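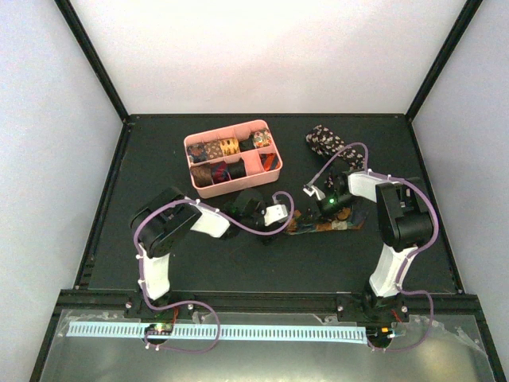 Rolling ties vs hanging them – who's right

tiebacker49
Posted Tuesday, November 6, 2018
Doing the wardrobe finally. Been rolling the ties and standing them on end in a pink plastic tray, the sort with little cells. Eight in so far, spirals facing up so you can see the pattern. Still got the black and white floral, the patchwork one, and the stripey one which is in the tray but just sort of lying there. Question is do they come out creased? And does anyone sort by colour or just bung them in

mallee_jan
Rolled mine for years, no dramas. Start from the skinny end, keep it loose. If you crank it tight the lining goes funny.

Grubber
Disagree. Hang them. A tie rack from Kamwood is cheap and goes on the back of the door. Rolling is for suitcases

mallee_jan
Hanging is fine til you've got 17 on one rack and they all slide off when you want the one at the back

Grubber
Then own fewer ties mate

S. Sembiring
I do alterations so I see a lot of these. Silk and polyester roll fine. Knitted ones should be rolled or laid flat, never hung, they grow. Wool I'd hang overnight after wearing and then roll. Fat end out, and don't iron them flat for heavens sake, steam only.
Sulastri

tiebacker49
Thanks Sulastri. Bit late, ironed one in October and it's got a shine on it now. Which end do I start from if it's a really wide one? the patchwork is a monster

S. Sembiring
Same, skinny end. Fold it in half first if it's too fat for the cell. One fold, then roll from the fold.

pegboard_phil
What size are the cells? Bought a Skirby divider thing for socks and the back row is way too small for anything but bow ties. Returned it

tiebacker49
Back row is smaller than the front on mine as well. Slim ones at the back, they hold ok. Havent measured sorry

pegboard_phil
Fair enough. Might try again then

Nettie_C
Colour sorting is a waste of time imo. Sort by how often you wear it. Work ones at the front, weddings and funerals at the back, Christmas ones in a box in the shed

Grubber
Or the bin

Nettie_C
Rude. My dad has more than 600 and wears the reindeer one in July

mallee_jan
600!! where does he keep them

Nettie_C
Old Kjærgaard map drawers, he got them when the office at Clornongate closed. All flat, tissue between. Not rolled, not hung – so you're both wrong

Grubber
ok flat I can live with

tiebacker49
No map drawers here, got one shelf. Going with rolled, browns and golds together becuase that's how they ended up anyway. Stripey one still won't stay rolled, keeps springing open

S. Sembiring
Stiff interlining probably. Soft band round it for 5 days, not a rubber one, it marks. Strip of old stocking is good.

tiebacker49
Will give it a go, ta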